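The Long Shelf: how fan wikis keep a fictional universe in order

By Dalia Mansour

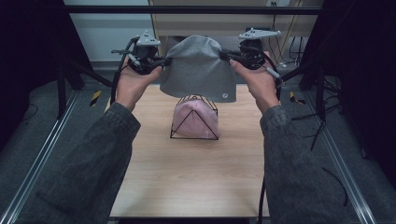

A grey knit beanie above a black wire stand, with a pale pink cap inside.

The Arnden Cycle has a problem with its moons. In the second novel there are two. In the television adaptation there are three, one of which is mentioned only in a line of dialogue. The tabletop game, published between the two, has a chart listing four, along with tide tables for each. Anyone who wants to write an encyclopaedia entry on the night sky of Arnden must first decide which of these sources to believe.

The entry exists. It runs to 1288 words and has been edited more often than any other page on the Arnden Archive, a reference site maintained by readers of the series. Its talk page, where editors argue over changes before making them, is much longer than the article.

Long-running fantasy and science fiction properties all produce this kind of difficulty. A single novel can be checked against itself by one copy editor. A property spread over books, television, games, comics and a phone app cannot, and the licence holders seldom employ enough people to try. Much of the checking is therefore done by fans, using software designed for general collaborative writing and rules they have drawn up themselves.

Tiers and dates

Most large fan wikis sort their sources into tiers. On the Archive, tier one is the novels. Tier two is the television series. Tier three takes in the game books and the comics, and tier four holds everything else: interviews, calendars, trading cards, the backs of action figure boxes. Where two sources disagree, the higher tier is stated in the body of the article and the lower one goes into a section headed Variants.

The scheme looks simple and gives trouble almost at once. A revised edition of a novel may contradict the first printing. A television episode may supply a name for a character the books leave unnamed, in which case the article takes its title from tier two and its contents from tier one. An author may answer a question at a signing, with no recording made.

Yasmine Bensaid has administered the Archive for most of its existence and wrote the current version of the source policy. Her view is that tiers should be treated as a filing method and nothing grander.

"People read it as a ruling on what is true," she says. "There is no true number of moons. There is what page 99 says, and there is what episode six says. We record both and put one first, so that the sentence can be read."

Dating is the second large task. The novels use a regnal calendar that restarts with each monarch, while the television series avoids dates altogether and relies on characters' ages. Editors have built a conversion table that turns every regnal year into a single running count, beginning at the founding of the city of Trinard and ending, so far, at year 3000. Each event in the table carries a citation and a confidence mark: stated, derived or estimated. A derived date must show its working. An estimated date may not be used to derive another.

That last rule was added after an incident known to the editors as the Greltard cascade. The siege of Greltard had been given an estimated year on the strength of a remark about harvests. Other editors then used that year to fix a coronation, two births and the age of a bridge. When a later novel placed the siege eleven years earlier, each of the dependent entries had to be found and corrected by hand. The work took until the following March.

Templates and their limits

The software helps up to a point. Every character article on the Archive opens with a panel of fixed fields for birth, death, allegiance, first appearance and so on. The fields are stored separately from the prose, which allows lists to be generated automatically. A reader can ask for every named member of a given guild who was alive in year 2633 and receive a table in a second or two.

Fixed fields suit some kinds of fact better than others. Allegiance is the usual example. A character who changes sides four times, once under enchantment and once while pretending to, does not fit into a box with room for a single value. The Archive first allowed several values, then several values with dates, and now permits a note reading "see text". Bensaid would like to remove the field entirely – the proposal has been put forward twice and rejected both times.

Names are a related difficulty. The third novel introduces a scholar called Hosseinzadeh, whose surname is spelled in two ways within the same chapter. One camp holds that this is a printing error. The other points to a passage in which the scholar complains of clerks, and argues that the second spelling is deliberate. The article uses the more frequent form, and the other redirects to it.

What is kept

Older fan sites were often the work of one person and disappeared when that person stopped paying for hosting. The Archive was assembled partly from the remains of three such sites, and its editors take care over backups. A complete copy of the text, with its revision history, is exported at regular intervals and may be downloaded by anyone. Images are handled separately, as most of them belong to publishers and cannot be redistributed in bulk.

The export also serves as a record of how readers understood the series at a given moment. Pages written before the fifth novel contain long sections of prediction, much of it carefully argued and nearly all of it wrong. Current policy removes prediction from articles, but the old versions stay in the history.

The moons entry was last changed on 17 June 2019. The edit moved a comma in the section on tides, and was reversed within the hour.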